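Setting the little table

I have been promising Juwita Lubis a post about table settings since May, and she has been very patient with me (thank you, Juwita!). So I put the kettle on and got out my notes. My whole picnic set cost 11 dollars at Melis, and I still love it more than the good china.

I always begin with the tray and the cup, before any plates come near the table.

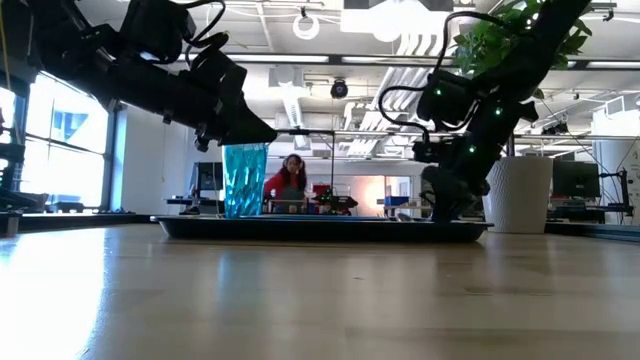 Blue cup on the black tray, with plenty of light on the wood.

The blue is what sold me. Against a dark tray it looks almost like sea glass, and the plate is a deeper, glossier blue that makes even plain toast feel like an occasion. I like a fork and a spoon with a bit of orange at the handle to warm it all up, and a potted plant at the corner in place of cut flowers, which never last a week with me.
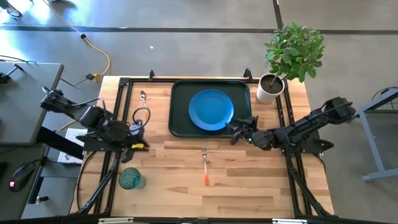

A word about forks

Kiyoshi Hattori, who taught me to fold napkins years ago, lays his forks strictly on the left and has strong feelings on the subject. I'm looser about it, and I'll happily let a fork be a bit of decoration until the food comes out.

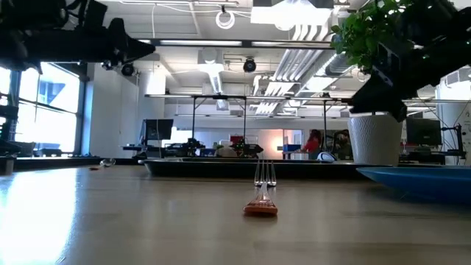

My mother was the same, come to think of it. She fed 6 of us at a table hardly bigger than a door, and there was always something green on it, even if it was only parsley in a jar. Next time I'll get to the napkins, and the lemon cake I keep mentioning.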